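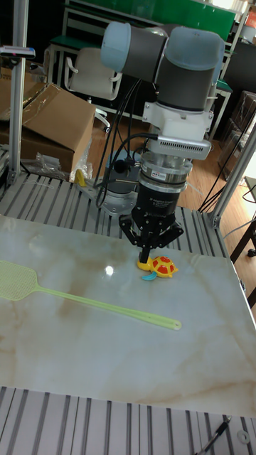 Figure 1. The turtle and the fly swatter on the marble-patterned top.

Small Things on a Busy Surface
Design Studies, Watham, spring project report

Our question was simple enough to sound like a joke: how easy is it to find a thing on a table? We picked 6 household objects, set them out in pairs, and asked classmates to glance and then tell us what was there. This report covers the pair that gave us the most to argue about, a toy turtle and a fly swatter. The argument took 2 meetings. The turtle won the first one.

Choosing the pair

We wanted one object that asks to be looked at and one that would prefer to be left alone. The turtle was the easy pick. The fly swatter took longer, mostly in the Dekar store, where we stood comparing fly swatters with a seriousness that other customers noticed. 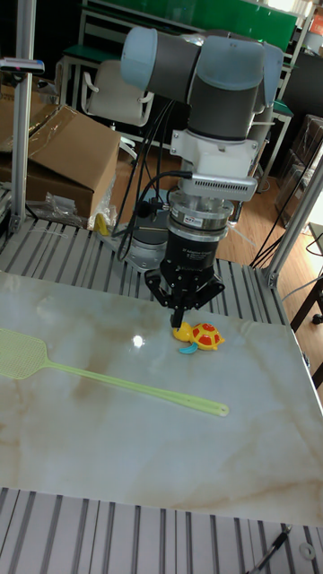
Color did most of the work in our glance test. Classmates named the turtle first nearly every time, and several of them could tell us its colors afterward. With a yellow body, red and yellow on the shell and a blue flipper, it has very little competition on a table of pale gray, cream and tan. The light green swatter is many times longer and came second anyway - one person called it "a stick, maybe." We had expected size to count for more and had already written a paragraph saying so. It has been deleted.

Shape mattered once people got a second look. The mesh head gave the swatter away at once, while the handle alone got us a ruler, a spatula and a shrug. The rounded end has a hole in it for hanging, a detail only 3 people mentioned, and we suspect all of them own fly swatters.

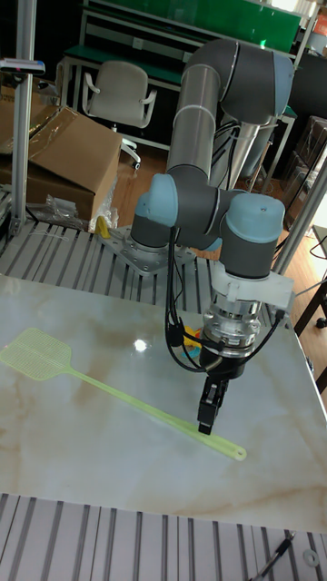
The surface

The top is glossy, so it throws back a bright spot of light, and the tan veining wanders around as it likes. Our first plan called for a plain gray mat from Preteck. We dropped it when we realized that very few kitchens are covered in gray mats. The glare stayed in, and so did the complaints about it.

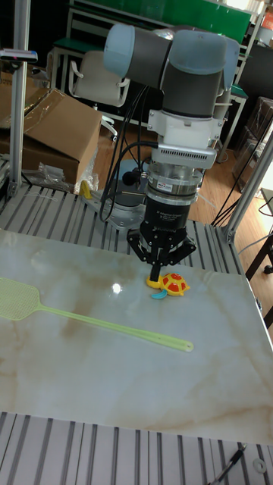
What we would change

We would lay the swatter at more than one angle. The diagonal looked good to us, and we never questioned it until Kekana Hall's review session in February, when somebody did. We would also write down the answers word for word from the start. Our early notes say things like "got turtle, fine," and they were no help at all when it came to writing this section.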